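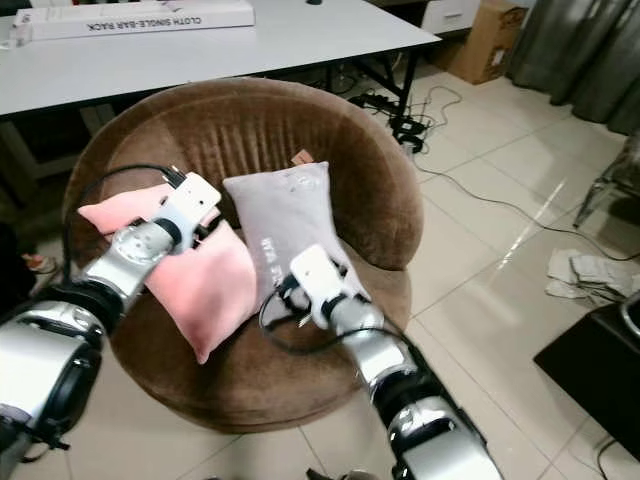 Two arms, two cushions and one chair: a tidying robot at work.

How do you look after a robot with two arms?

Your bicycle needs oil on the chain and air in the tyres. A robot with two arms needs care too, and most of it is quite simple. There is some wiping, some looking and a lot of patience. On this page you will learn how the robot named Brenden is kept healthy in the Rathore workshop.

Brenden practises jobs that you may know from home, like putting cushions on a chair and picking up cloths. Such jobs are easy for you and very difficult for a robot. A cushion is soft and changes its shape when you push it. A cloth changes its shape even more!

Who takes care of Brenden?

The person with the key to the tool cupboard is Cletus Holloway. He is a robot technician. A technician is a person who sets up machines, checks them and repairs them. Before this, Cletus repaired washing machines, and he says that a robot is easier in one way – it is not full of water.

Each working morning at half past eight he begins with the same check. The power stays off for all of it. He writes everything in a green notebook, also when there is nothing wrong. If he writes "left wrist, small noise" three times in one week, then he knows that the left wrist wants attention.

Step one: the joints

Put your hand on your elbow and bend your arm. The place where it bends is a joint. A robot arm has joints too, and inside each of them there is a motor. Cletus holds the arm with both hands and moves it gently. It should feel smooth, like a good drawer. If it feels like a drawer with sand in it, he stops and looks for the reason.

Around the joints there are small screws. Screws can become loose when a machine shakes a little bit every day. Cletus tests them with a special tool, a torque screwdriver, which clicks when the screw is tight enough. Too loose is bad, but too tight is bad also, and a broken screw is a very annoying thing to take out.

Step two: the cables

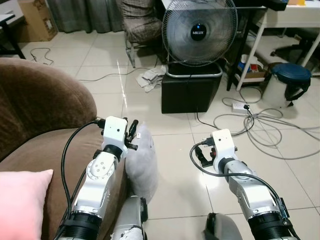
Cables bring electricity to the motors, and they carry messages as well. "Close now" is one message. "I am touching something" is another one, and it travels in the other direction. When an arm moves, its cables must move with it. So they are left a little bit long, in a loop. A cable with no loop would be pulled each time the arm stretches, and after many pulls the thin wires inside can break. A loop which is too big can catch on a chair or on the other arm. To find the right size, Cletus moves the arm slowly by hand into its farthest positions and watches what the loop is doing.

You can try this at home with a piece of string. Tape one end to your shoulder and the other end to your wrist, with your arm bent. Now make your arm straight. Did the tape come off? Then your loop was too short.

Step three: the grippers

The gripper is the robot's hand. It has fingers which open and close, and it is the part that gets dirty first. Fluff comes from soft toys, cushions and cloths, and it sits between the fingers like crumbs in a keyboard. Cletus takes it out with a soft brush. Then he wipes the fingers with a cloth that is only slightly damp. He never sprays water on the robot, and you should not do it with your computer either.

In July the right gripper had a problem. It closed, but not completely, and everything thin was falling out of it. Cletus took off the cover and found a worn part, so small that it could hide under your fingernail. He ordered a new one from a shop called Graletti. When it came, he needed ten minutes to put it in and most of the afternoon to test it. By then his counter showed that this gripper had closed 2,623 times since the last service. Try to close your own hand so many times!

Step four: the test

After a repair the robot does not go directly back to big jobs. First the arms move slowly in the air, with nothing to hold. Then they get something soft. A cloth is a good test object, and if it falls it makes no damage to the floor. In the Rathore room one gripper can hold a light grey cloth while the other one is empty. 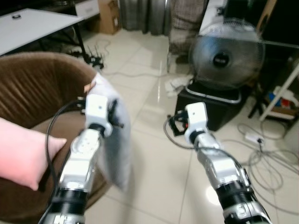

Testing goes best when only one thing changes at a time. If you repair two things together and then the robot moves strangely, you don't know which repair to check again. For this reason Cletus likes to give work to one gripper first, as with the grey cloth hanging from the left one here, and to look at the other gripper later. He listens too. A happy motor makes a soft, even hum, and a motor that works too hard has a higher sound.

What you must know about safety

A robot arm is strong, and it does not always notice that you are near. In the workshop there is a big red stop button, and every visitor is shown where it is before anything else. Long hair is tied back. Nobody puts fingers near a gripper when the power is on, not even Cletus.

Words to remember

Technician: a person who sets up, checks and repairs machines.
Joint: a place where an arm can bend or turn.
Gripper: the hand of a robot.
Service: a careful check and cleaning of a machine.

Something to do

Choose a machine in your home, for example a fan or a bicycle. Ask an adult to look at it together with you while it is switched off. Which parts move? Where does the dust go? Make your own notebook and check the machine again next Saturday. Write down also the things that are fine.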